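Chapter 7
Contact Faults in Two-Arm Handling

Contents of this chapter
7.1 A dropped plate
7.2 What the controller knew
7.3 Classes of contact fault
7.4 Stop categories and held loads
7.5 Exercises

After working through this chapter, the reader should be able to separate a grip fault from a placement fault, read a force log against a joint log, and state what a stopped arm should do with the object it is holding. Chapter 4 (gripper kinematics) and the first half of Chapter 6 (force limits) are assumed.

7.1 A dropped plate

The case used throughout the chapter comes from the Drarkau test cell, where two arms move tableware between stacks on a counter and a wire dish rack. Each arm carries a parallel gripper with long tapered fingers. The control software, Tustix, plans both arms from one shared model of the work area. Firouzeh Mohammadi wrote the original fault report, and Yuk-lan Tsao repeated the tests in July.

The task is simple to state. A plate is lifted, turned on edge, carried to the rack and lowered between two dividers. The difficulty lies in the objects. A ceramic plate is stiff and smooth. It gives very little warning before it slips, and when it touches a second hard object the force rises within a few milliseconds.

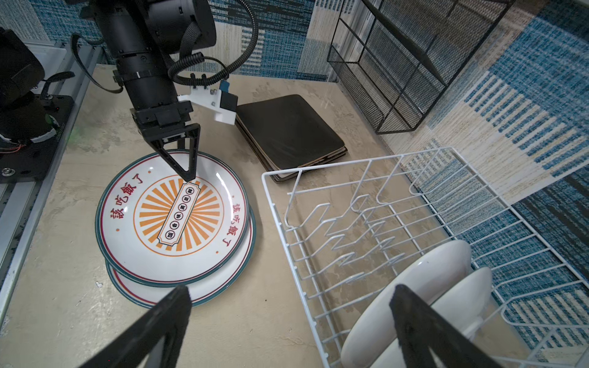

Figure 7.1 Gripper fingertips at the center of the upper plate of a stack. The two round plates are offset from each other; the dish rack is at right.

The offset between stacked plates matters to the fault. The Tustix model treated a stack as a single cylinder with one center. When the lower plate is displaced, its rim extends past the modeled edge, and a finger sent down beside the stack may land on that rim. The controller then reports contact earlier than planned. In the version under test, early contact was accepted as a successful approach if the height error was below a fixed tolerance. The fingers closed at the wrong height, on too little of the plate.

The grip held during the lift. It failed during the turn, when the weight of the plate began to act across the fingertips. The plate rotated, struck a divider and fell. Both arms stopped. No person was inside the guarded area.

7.2 What the controller knew

Hoi-yan Yau compared the force log with the joint log and found that the slip began 815 ms before the stop command. Over that interval the measured grip force fell in 3 distinct steps. None of the steps crossed the alarm limit, which had been set for loss of the whole object. The joint log showed no error at all, as the arm was following its path correctly.

Two points follow from this record.

First, a position log can't confirm a grip. The fingers may be exactly where they were commanded to be while the object moves between them.

Second, a single force limit is a poor slip detector. Partial slip shows up in the rate of change, and the rate must be checked separately in each phase of the motion. A limit suited to a straight lift will be too loose for a turn.

The turned position deserves particular attention. With the plate on edge, the two fingers press on opposite faces, and any error in grip height produces a turning moment about the line between the fingertips. The rack adds a further constraint, as plates already in place reduce the clearance on the side of approach.
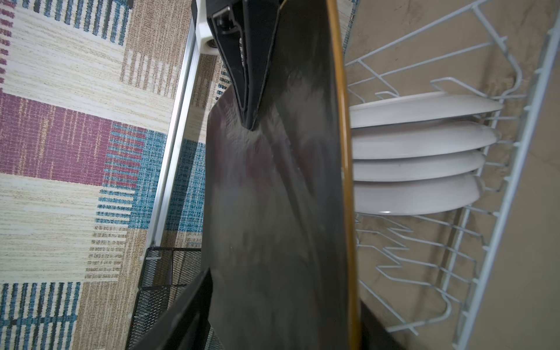 7.3 Classes of contact fault

Contact faults are grouped here by the phase in which the first incorrect contact occurs. This differs from the grouping used by Gemechu Workneh in the Maluveo course notes, where faults are sorted by the sensor that detects them. Sorting by phase keeps the cause and the symptom apart. In the Drarkau case the cause belongs to the approach phase, and the symptom appeared in the turn.

Approach faults. A finger touches the object, or a neighboring object, before the planned point. The usual sources are a wrong stack model, a wrong height, or an offset in the camera calibration.

Grip faults. The fingers close as commanded but hold too small an area, or hold the object too far from its center of mass.

Transfer faults. The object shifts or strikes something while it is being carried.

Placement faults. The object reaches the rack but meets a divider or another plate before it is seated. Section 7.4 treats the hardest form of this fault, in which the arm stops with the plate partly inserted and neither releasing nor withdrawing is clearly safe.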